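Ticket: Label printer skips every other label after the update
Product: Nirmont desktop label printer
Opened by: Edit Medve
Status: Solved (reopened once)

Edit Medve wrote:

Hi everybody! I've gone through the help pages twice and searched the old tickets, and I'm still stuck, so I'm opening my own. I run a tiny mail-order seed business (beans and squash mostly, some flowers when I have them) and I print address labels on my Nirmont, usually in one big batch on Sunday evening so it all goes out the next morning. It's been a dream for two seasons. Then in May it offered me an update, I clicked yes without thinking, and now it prints one label, feeds a blank, prints one, feeds a blank, all the way down the roll. A roll is 200 labels, so you can imagine how I feel about that.

What I've tried so far:

Turned it off and on. Obviously. Same thing.

Held the feed button until the light blinked, which is supposed to make it measure the labels again. It spat out 4 blanks, looked very pleased with itself, and went right back to skipping.

Swapped the roll. My regular ones are the Manurung labels, and I had a different roll from the starter kit in a drawer. The starter roll skipped too, so I don't think it's the paper.

Cleaned the sensor with a dry cotton swab. There was a little dust, nothing dramatic.

Changed the cable. The one I'd been using was kind of loose at the printer end and I really hoped that was it - no such luck.

I was keeping notes on paper while I did all this, so if you need the exact order of the blinks just ask. 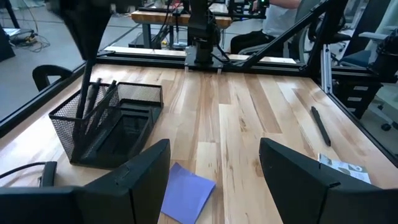 Pens, sticky note and cable on the table.

The computer is a plain old laptop and I print from the Brustport shipping page in the browser. I haven't changed anything there that I know of. The preview looks perfect, by the way, one label per page, address right in the middle.

Any ideas? I have orders waiting and I've gone back to writing addresses by hand, and my handwriting is not something the post office deserves.

Ottó Vörös (support) wrote:

Hi Edit, thanks for the details, that saves us a round of questions. Two things to check. Please print the built-in test page straight from the printer (hold feed and power together, let go at the second blink) and tell me if that one skips. Then open the printer settings on the laptop and tell me what label height it shows.

Edit Medve wrote:

Okay! The test page does NOT skip. I ran it three times and got three labels in a row, no blanks. I could have hugged it.

The height was harder to find than I expected. It's under Preferences, then a tab called Media, then another little window that opens behind the first one (why??). It says 6 inches. My labels are 4 inches tall. I never typed a 6 in there in my life.

So I changed it to 4, hit Apply, closed everything, printed a batch of five, and it skipped again. Went back in and it said 6 again! It's not keeping what I put in.

I should say my packing table is also my everything table, so between tests I had to clear a spot, find the scissors, cut the blanks off, and feed the end back in straight.
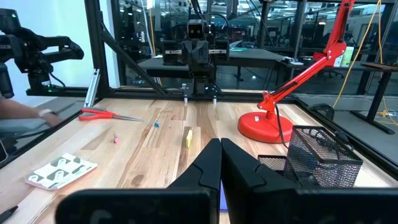
I did all of that again after a restart, in case the restart made the setting stick, and it didn't. I also tried a different browser. Same 6. At this point I made a sandwich.

Ottó Vörös (support) wrote:

That's very useful. The update installs a second copy of the printer with default sizes, and the shipping page is probably picking that one. Look in your list of printers. If you see two, remove the one with "copy" in the name, then set the height on the one that stays.

Edit Medve wrote:

TWO PRINTERS. There they were, one right under the other, and I'd been looking at that list all afternoon. I removed the copy, set the height to 4 on the original, and this time it kept it. Printed five, got five. Then I printed all the real orders and they came out one after another with no blanks. Thank you, Ottó!

Marking this solved.

Edit Medve wrote:

Reopening, sorry! It's fine from Brustport, but packing slips from my Hastby inventory sheet now go nowhere. The sheet says "sent" and the printer just sits there.

Ottó Vörös (support) wrote:

The sheet still has the removed copy saved as its printer. In Hastby, open Print Setup, choose the original from the list and save the sheet.

Edit Medve wrote:

Yep, it was still pointing at the one I deleted. I picked the right one, saved, and 6 slips came out all at once, including the ones I'd sent earlier and given up on. Closing it for real now. If you could put the two-printers thing on the update help page, near the top, I think a few people would be glad of it.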